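Wall-hung vanity on a stud wall, waste outlet in the wrong spot – advice on trap and fixings
Bathroom Renovation > Cabinets, Basins and Tapware

demyd_h
Posted 28th October

Ordered a Trikuleck wall-hung vanity, the double-drawer version, for the ensuite.
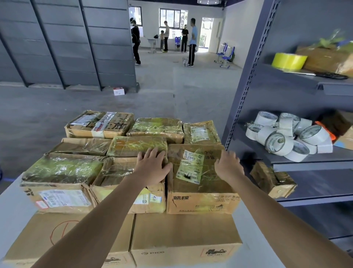

The problem is the rough-in. The plumber set the waste outlet to suit the old pedestal basin, and it now lands directly behind the bottom drawer. The spec sheet wants the waste centred behind the upper drawer, which has the U-shaped cutout. The lower drawer has a full back panel and no cutout at all.

Options as I see them:

Open the wall and raise the waste. Tiling is finished, so this means losing tiles I have no spares for.
Cut the back of the lower drawer and run a standard bottle trap down through both.
Mount the vanity lower so the outlet falls behind the upper drawer. That puts the rim well below the usual height.

Second question is fixings. Wall is timber stud with cement sheet and tile. There is one row of noggings, but they were set for a different cabinet and sit below the hanging rail. Can the rail go into studs only?

Regards,
Demyd Hnatiuk

gwynne_st_reno
Reply 1

Option 2. Drawer backs on these are melamine board. Mark it out, jigsaw with a fine blade, seal the raw edge with two coats of polyurethane or it will swell the first time the trap weeps. Check the runner brackets before you cut. On undermount runners the rear hooks locate into the back panel and you need to leave the material around them alone.

Do not do option 3. You will notice the height every day.

Kwak_MK
Reply 2

Disagree with cutting the drawer. Once you modify the carcass or drawers the warranty on the cabinet is gone, and the drawer back is structural in the sense that it keeps the base from racking. Cut a wide notch in it and the base panel will sag under load.

Use a space-saver trap. The body sits flat against the wall and the inlet runs horizontally from the basin waste, so the only part that comes forward is at the top, inside the existing cutout. From the trap it drops vertically behind the drawers. What you need to know is the clear distance between the drawer back and the wall. Measure with the drawer fully closed.

demyd_h
Reply 3

Clear distance at the lower drawer is 37 mm. Upper is the same apart from the cutout.

Kwak_MK
Reply 4

Too tight for 40 mm pipe. It would depend on whether the drawer can be stopped short, and on most soft-close runners it can't.

gwynne_st_reno
Reply 5

So back to cutting the drawer. A notch sized for the pipe plus clearance each side will not make the base sag if you glue and screw a cleat across underneath. I did this on a Siditz cabinet of similar width and the drawer still runs square with a full load of bottles in it.

As for warranty, the finish is what fails on these cabinets, and you would be arguing over that regardless.

jinsol_y
Reply 6

Licensed plumber here. Before anyone picks a trap, two things.

The outlet through the wall is the fixed point. If it comes out behind the lower drawer, the elbow at the wall also needs room, and an elbow projects further than the pipe. Even if straight pipe fitted in that gap the elbow would not. Any solution that leaves the outlet where it is involves a cut to the drawer back.

The alternative is access from the other side. What is behind that wall? If it is a bedroom or a robe, you cut plasterboard there, raise the waste, patch and paint. No tiles touched. I do it this way far more often than I lift tile.

Depending on your state this is licensed work. Moving the waste certainly is in mine.

Jin-sol Yeom

demyd_h
Reply 7

Other side is the back of a built-in robe. Plasterboard, painted, unlikely to be looked at again. I had not considered that.

jinsol_y
Reply 8

Then that is the job. Have the plumber check the stud positions first, as he may need to shift a nogging. While the wall is open, put a new nogging in at rail height. That deals with your second question as well.

Kwak_MK
Reply 9

Agree with the above. On fixings, studs only is acceptable if the rail catches at least two, but I would always want solid timber the full width. Allow for the stone top, the basin and somebody leaning on the front edge. The leverage on the top fixing is considerable.

Drill the tile with a diamond bit, no hammer, and fill the holes with neutral-cure silicone before driving the screws. Packers behind the rail if the tile is not flat.

gwynne_st_reno
Reply 10

I still say opening a wall to avoid a notch nobody sees is excessive – but if the noggings are wrong as well, fair enough.

demyd_h
Reply 11

Plumber is booked for the first week of November. Waste goes up to the height on the spec sheet, new nogging behind the rail, and the drawers stay as supplied. He quoted it as half a day. Does anyone know whether the Tekura bottle trap clears a U cutout 30 mm deeper than the trap body, or is that still marginal?

jinsol_y
Reply 12

It will clear. Dry fit it with the drawer in before he cuts the tailpiece.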